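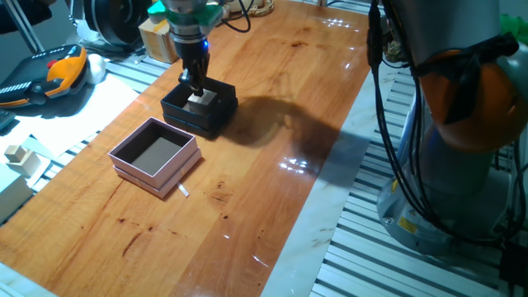
The Jillisum build entered its second stage in January, and this entry records the present state of the bench. The purpose of the project is modest. One arm is to place small gray cubes into an open box and take them out again, without a person touching the work between cycles.

The equipment stands in the Givirby shared workshop, where members may reserve a bay for up to 21 days at a time. Both arms are mounted on slotted aluminum platforms beside a varnished wooden table. I had planned to cover the wood with a mat, as the finish reflects the ceiling lights strongly. The Stefanou overhead fixtures cannot be dimmed by bay, and for now the vision settings have been adjusted instead. This has cost more evenings than I would like to admit.

Two boxes are in use, one dark and one pink. The dark box is the present target. The pink box is reserved for the sorting routine, which has not been written.

The motion program is kept in a small package I call Basident. It holds the approach height, the closing width and the travel speed in a single file. The approach speed was reduced from 400 to 300 millimeters per second last month, after a cube was released too early and left the table. Open work on the package is as follows:

Correct the closing width near the inner wall of the box.
Add a pause of 3 seconds before release.
Record the position of each box at the start of a session.

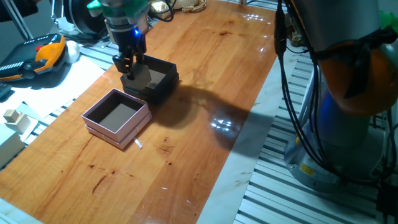

Does the second arm take part in the cycle?
It remains parked at present. It will be brought into the program once the first arm can complete a full evening of cycles without a stop.

Cable routing is also under review. The ties on the parked arm were fitted in haste and will be replaced with longer ones when the next parts order arrives. The revised Basident file will be posted to the workshop share at the same time.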